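3.2 Bedding survey, Barnura site

Guests rate sleep on comfort first, noise second. That was our starting point, and the October pilot backed it up. We sent the Stukix sleep form to 103 guests at the Barnura lodgings; 33 came back complete. Low, yes. Mendes had the same trouble with paper forms and got fewer.

Questions covered mattress firmness, sheet weight, room temperature, and wake-ups per night. Scores one to five. Two items were dropped after the pilot (pillow height, curtain color) as almost everyone left them blank.
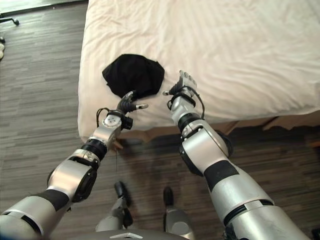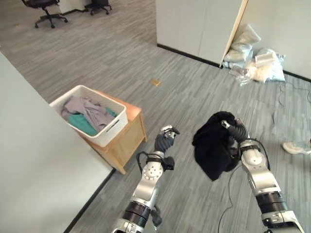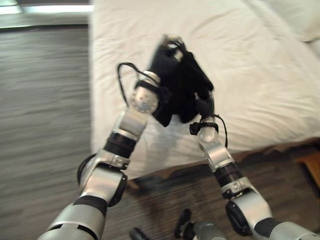
Figure 4. Views from one setting, three moments or angles.

Sheet weight turned out to matter more than firmness, which we did not expect. Guests on the heavier cotton reported fewer wake-ups but also complained of heat, so the two scores pull against each other and a single comfort number hides it. Wrinkling came up a lot in the free comments. A plain white sheet, rumpled the way the one in the first view of Figure 4 is, was called "slept in" by several guests even when freshly changed, and those rooms lost points on cleanliness too. Patterned sheets did not get the same remark. Might be the light, might be habit; we cant separate them with this sample.

Noise next. Rooms on the road side scored lower, no suprise. The 27 guests who used earplugs were left in the main table and are also shown apart in Table 5.

Cost was not asked directly. Bitum prices put a full change of linen for the site at 3,000 per season, heavier cotton extra. See section 4 for whether the gain in sleep scores is worth it.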